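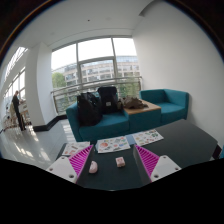

Tramside Craft Room — Working Group Minutes, June

Present: Elsa Jääskeläinen (chair), two members from Vamwood, one from Cernthorpe, minutes taken by the Tramside desk.
Apologies: one, received by phone.

1. Minutes of the last meeting
Accepted with one correction. Under item 4, the width of the storage drawer should read 32 cm, not 30.

2. Sticker sheets
The group reviewed how printed sheets are stored between sessions. At present they are stacked flat in a single tray, and the corners curl when the tray is overfilled. Agreed to limit each tray to 16 sheets and to open a second tray when that number is reached. Sheets with fewer than four pictures left go in the part-used folder.

Vamwood asked if the sheets could be sorted by subject. Elsa noted that most sheets mix subjects and that sorting would have to go by main color. Deferred. Vamwood will try color sorting on one tray and report back.

Sheets are to be set out along the far edge of the table at the start of a session, print side up, with the working area in front left free for small items.

3. Small items
Small loose items are still being returned to the wrong boxes. The current labels use code numbers only. Agreed to replace them with a color patch and a one-word name. Pale pink and white items are the ones most often mixed up and will have separate lids.

Cernthorpe reported that the shallow boxes from Meléndez do not close fully when pieces are stacked two deep. Single layer only until other boxes are found. No purchase approved at this meeting.

4. Table surface
The dark table top is to stay as it is. A proposal to cover it with white paper was discussed and not carried: light-colored pieces are easier to find against the dark surface, and paper shifts when sheets are pulled across it. Glue residue is to be lifted with a plastic scraper. Metal blades are not to be used.

5. Seating
The teal seating stays behind the table. Bags are not to be left on it during sessions. Clearance between seating and table was raised by Vamwood — Elsa will measure and send the figure with the next agenda.

6. Inventory
Box list checked against the shelf. The list shows 31 boxes and the shelf holds 30. Box 16 is missing and may be at Cernthorpe. Cernthorpe to check.

7. Actions
Elsa: measure clearance, update box list.
Vamwood: color sorting trial, one tray.
Cernthorpe: look for box 16, return if found.
Tramside desk: new labels, second tray, plastic scraper.

8. Other business
The key to the lower cabinet sticks. Graphite to be tried before the lock is replaced.

Next meeting at the same hour, Tramside, agenda items to the desk beforehand.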